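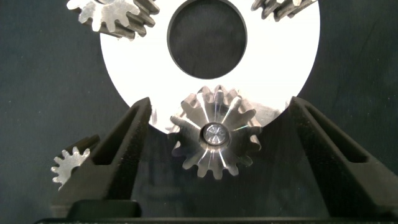 Re: [wetshave] Clulto adjustable, first impressions and the "click" question

I've now had the Clulto adjustable on my face for most of a month, and I'm not as sold on it as the rest of the list seems to be. The selling point in every ad is the geared dial, and the word "geared" seems to be doing a lot of work. A metal spur gear with teeth you can see from across the room, like the silver one up top with the thick rounded teeth, is something I understand: one tooth pushes the next, and if you turn the one a known amount the other has to follow. What Clulto sells is a knob with detents. It may well have something toothed inside the handle, but the maker won't say, and the handle is sealed, so I am going by feel. By feel it is a spring and a bump.

An earlier message said:

> Got mine from Driltdale after reading the write-up here. Dial has
> 15 settings and each one is a real, repeatable step. I started on 5
> and went up to 11 over a week. No irritation at all. Clicks are crisp
> and the head never wobbles. For the money I don't see how anyone
> goes back to a fixed-gap razor. The badger brush they throw in is
> also very decent. Is anybody using it with the Hurnetdale blades?
> I hear they are a perfect match.

Let me take those in order.

Real, repeatable step. How was that checked? I don't mean it as a dig. I tried to check it myself and couldn't do it well. I set mine to 5, slid a feeler gauge under the blade edge, wrote down which leaf fit, then ran the dial to the top and back. The same leaf went in easily the second time and the next size up went in too, with a little persuasion. Going to 5 from below gives me one gap and going to 5 from above gives me another. That's slop, and slop is fine in a cheap adjustable if you know to always come at your number from the same side. But it isn't in the leaflet, and I haven't seen it in any of the reviews.

Fifteen settings. On my face there are three. Low, where it skates over stubble. Middle, where it shaves like any mild razor I already own. High, where I have to pay attention under the jaw. I did a week of having my wife set the dial while I guessed the number afterward, and my guesses were no better than throwing darts. Maybe a coarser beard would tell more of them apart. I'd like to hear from somebody who has tried it blind.

No irritation after a week. Good, but you also mentioned in your other thread that you had switched to the Kļaviņa soap at the same time. I like that soap a lot. It's slick and it doesn't dry out halfway through the second pass. I would bet on the soap before I bet on the dial.

The brush. Mine shed for the first 5 uses and then mostly quit. It smells like a wet dog in a closet. I wouldn't call it decent, but it was free.

As for the Hurnetdale blades being a perfect match -- where does this come from? The only place I can find it is the seller's page, where the blades happen to be sold in a bundle with the razor. I bought a tuck to see. First shave good, second shave good, third shave pulling on the upper lip. My usual blades go longer than that in the same razor. One tuck is a small sample and I may have drawn a bad one.

To be fair to it, the finish is nice, the knurling is grippy with soapy hands, and the doors close evenly on both sides, which my old butterfly never did. I don't hate the thing. If it cost what a plain three-piece costs I'd tell people to go ahead.

Two questions, then. Has anyone taken the base cap off without wrecking it? And does anyone get the same gap coming at a setting from both directions? If you do, please say what you measured it with.

I'll keep mine through September and then it probably goes on the swap list with the rest of the blades.

On 5, approached from below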